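Oveo hand unit

The Oveo hand unit is a hand-held gripper pair used for teaching manipulation tasks to robots. The operator carries one gripper in each hand and does the task directly, and the recorded motion is later transferred to a robot arm. The unit was developed at the Heltham workshop in Jivurgate under Eckhard Wiegand. This article deals with its setting up, daily care and repair.

Construction

Each gripper has a white shell which covers the finger drive and the position sensor. Under the shell is fixed a marker cube, printed with black-and-white square patterns. The patterns are different on the left and the right gripper, so that the software can tell the two hands apart. One gripper weighs 815 grams with the cube mounted. The shell is closed by small screws and can be opened without removing the cube.

The fingers are moved by a trigger under the operator's forefinger. A spring brings them back to the open position. The full opening is 92 mm on all units made after the second revision; the earlier units open less wide and need a different settings file.

Setting up

The unit is set up again at the beginning of each working period, and also after any repair. First the operator checks that the marker cubes sit firmly. A cube which can be turned by hand must be tightened before anything else is done, as every later measurement depends on its position. The printed faces are then wiped with a dry cloth. Alcohol should not be used on them – it makes the black parts grey after some weeks.

The second step is the finger zero. Both grippers are opened fully, closed fully and opened again, slowly, while the program stores the two end values. If the values of one gripper differ by more than 2 mm from those stored before, the procedure is repeated. When the difference remains, the spring or the sensor is usually at fault.

The last step is the pose check. The operator holds both grippers in front of the body at the same height, with the cubes free of the sleeves and fingers, and keeps them still until the program accepts the reading.
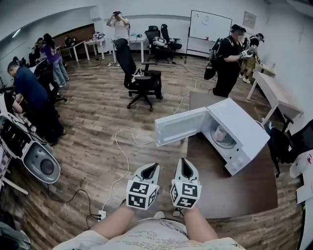

Conditions in the room

Several operators can work in one room, and a kitchen appliance such as a microwave oven is often among the things to be handled. Cables lying on the floor should be known to everybody before recording begins, because an operator who is watching the grippers does not watch the feet. Strong sunlight on a marker cube produces reflections and is a common reason for lost readings. In Heltham practice, blinds are closed and only the ceiling lighting is used.

Two operators who stand near to each other should not use cubes with the same patterns. The program then jumps between the two hands, and the recording can not be saved.

Care and storage

Dust collects mainly in the finger guides. These are brushed out once a week and given a very small quantity of dry lubricant. Oil is not suitable. The finger pads are regarded as worn when their surface has become smooth, and they are always changed in pairs, even if only one of them looks bad.

Grippers are stored lying on the side. If they are left standing on the cube for a long time, the lower face gets scratched and the bracket may bend a little.

Repair

The part most often replaced is the return spring. A weak spring is recognised by fingers which stop before the open position. The exchange requires only a screwdriver and a pair of tweezers, but the sensor cable runs close to the spring and is easily pinched when the shell is put back.

A damaged cube is never repaired with tape or a pen. The complete cube is exchanged and the pose check is done anew. Cubes from the supplier Reuter have the same outer size as the original ones, though their screw holes are deeper and ask for a longer screw.

After every repair the serial number, the changed part and the new end values are written in the unit log.

Related articles
Finger zero
Marker cube
Pose check
Return spring (hand units)
Unit log

Last changed 28/01/2018 | Contact | Back to top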